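Section 4. Running the two-arm table at an open day

This part of the guide picks up after the arms have been bolted down and homed (sections 2 and 3). I'm writing it from my own notes on the Borgate open day, so you get my habits along with the official steps. If you've only ever run the Limora software with the door shut and a coffee in your hand, please read all of it, because visitors change everything!

4.1 Before the doors open

1. Get there 44 minutes early. I know that's an odd number. It's what my checklist adds up to when I do it without rushing, and I've stopped rounding it down.

2. Power up the left arm first, then the right. Wait for both to report ready in Limora before you touch the Pan screen. If you open Pan too soon it will show you one arm and sulk until you restart it.

3. Run the empty warm-up five times, with the table cleared. I used to do it twice and then wonder why my first pickup in front of people was so jerky.

4. Set the speed cap to 30 percent. You can go faster with regulars, but a first-time crowd really does like it slow. They want to see the fingers close.

5. Walk around to where the visitors will stand and look at the table from there. If a cable blocks the view, fix it now. You won't want to be fiddling with it later while a school group breathes on you.

Note: The speed cap goes back to its old value whenever Limora restarts. Check it again after every restart, even a quick one.

4.2 Picking things for the arms to handle

I like ordinary stuff out of a drawer. People know what a key ring feels like in their own hand, so they get right away why it's a pain for a machine. Smooth blocks are easy and (sorry) a bit dull.

1. Choose a mix of shapes. Something with a hole in the middle is great, and so is anything springy or loosely linked together.

2. Put the tricky item where both arms can reach it, near the middle of the table.

3. Bring one gripper in over the item by hand control, fingers open, and check the wrist view before you close.

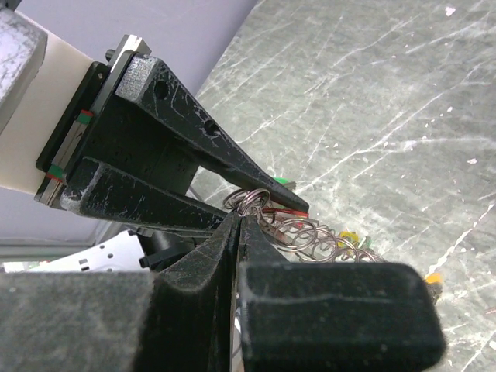
4. Close slowly, in small taps of the key. With metal rings I go a little, stop, look, and go a little more. If a ring slides out, open up and start over. Chasing it across the table never works for me and it makes the crowd nervous.

5. When you're happy with the hold, lift a tiny bit and wait a couple of breaths before you bring the second arm into it.

Caution: Keep the two grippers from closing on each other. The fingers will take plenty of scuffs, but finger against finger puts the strain on the wrist motors. If you see them about to meet, hit Pause in Pan and back one arm off by hand control.

Caution: Springs and rings can snag. Don't reach in to free one while either arm is live. Press Stop, wait for the ready message to clear, and then reach in.

4.3 Doing the show

My routine is called Jirnance, mostly because that was the file name and it stuck. It has 23 moves and you'll find it in the demo folder. Wai-kit Yau wrote the first version and I've been messing with it ever since, so if something looks clumsy, that's probably me.

1. Say hello and tell people where to stand. Do it before anything moves.

2. Load Jirnance and press Hold. The arms go to their meeting pose over the table and stay there. I do most of my talking at this point, while everyone gets a good look. 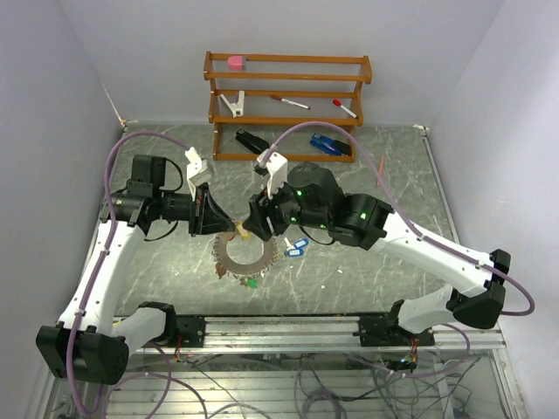
Figure 4-2. The two arms over the table, with the toothed ring gear underneath and the stationery shelf at the back.

3. Ask the visitors what they think the arms should pick up. You'll hear all sorts of answers. Kids usually go for the hardest thing on the table, bless them.

4. Press Step and run the moves one at a time. Talk through each one in plain words. "Now it's turning its wrist" is plenty.

5. If a grab misses, say so and press Back. I was so embarrassed by this my first time, and then a dad told me the misses were his favorite part, so now I don't fuss over them at all.

6. At the end, press Home and leave your hand near Stop until both arms are parked.

Note: Leave time for questions. The one I get most is whether the arms know what they're holding. In Jirnance they don't, since the moves are set ahead of time, and I just tell people that.

4.4 Packing up

1. Park both arms, then quit Pan, then quit Limora. Keep to that order.

2. Clear the small items off the table and put them in the lidded tub. Check the corners, because rings love to roll.

3. Wipe the fingertips with a dry cloth. Skip the spray cleaner.

4. Write down anything odd in the log, with the number of the move it happened on. "Arm acted weird" was one of my own entries and it helped no one when we went back over it in June.

5. Switch off the right arm, then the left, and cover the table.

If either arm won't park, go to section 6 before you cut the power.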